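What is a peace treaty?

When two countries stop fighting, they often sign a peace treaty. A treaty is a written promise between countries. It says that the war is over and sets out what each side has agreed to do next.

A peace treaty is different from a ceasefire. In a ceasefire, both sides agree to stop shooting, sometimes only for a few days. The quarrel itself has not been settled, and the fighting can start again.

How do talks begin?

Let's make up two countries, Etel and Illden. They have been fighting over a river valley for two years. Their leaders do not trust each other, so they ask a third country, Tolentino, to help. A country that helps in this way is called a mediator. It does not take sides. It finds a safe place to meet and carries messages between the two groups.

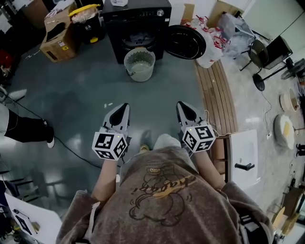 Most of the talking is done by diplomats. These are people whose job is to speak for their country. They may meet for months before the leaders do. When the leaders finally sit down together, the meeting is called a summit.

What goes into a treaty?

The treaty between Etel and Illden might have 38 parts, called articles. One could say where the border runs. Another could say that all prisoners must be sent home within 15 days. There may be rules about sharing the river water, opening roads and letting families visit each other.

Is it finished once it is signed?

Usually there is one more step. In many countries the parliament has to agree to the treaty as well. This is called ratifying it.

After that, someone may need to check that the promises are kept. Other countries can send observers to watch the border and write reports on what they find.

Words to remember

Ceasefire: an agreement to stop fighting for a time.
Mediator: someone who helps two sides to talk.
Ratify: to agree to a treaty officially.

Page last checked: January 2023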